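El taller de robótica de Prillska aprende a hacer un bocadillo

Catorce estudiantes, un brazo robótico y una cantidad de tomate que el presupuesto no había previsto: así arrancó en agosto el concurso interno del taller Covum, cuyo reto de este año consiste en que una máquina prepare un bocadillo presentable. La palabra «presentable» figura en las bases y ya ha provocado dos reclamaciones.

El taller lo dirige Zdenka Milošević, que defiende el pan como material didáctico. «Un cubo de plástico se deja coger siempre igual. Una rodaja de tomate tiene opiniones», explica. Su alumna Elaheh Azimi lleva semanas ajustando la presión de la pinza y dice que ya no puede mirar una ensalada sin pensar en newtons.

Los equipos disponen de cinco intentos ante el jurado, que valorará el orden de los ingredientes, la limpieza de la mesa y - con cierta generosidad - el aspecto final. El ganador recibirá 2000 coronas para piezas. El jurado, por su parte, ha pedido comer antes. 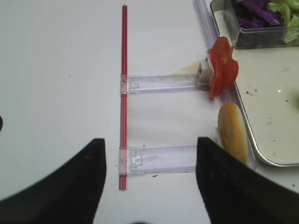

La pinza abierta sobre la mesa de trabajo, con el panecillo, el tomate y la col morada con lechuga.

La final se celebrará en la sala Hoxha, a las 14 horas, con entrada libre.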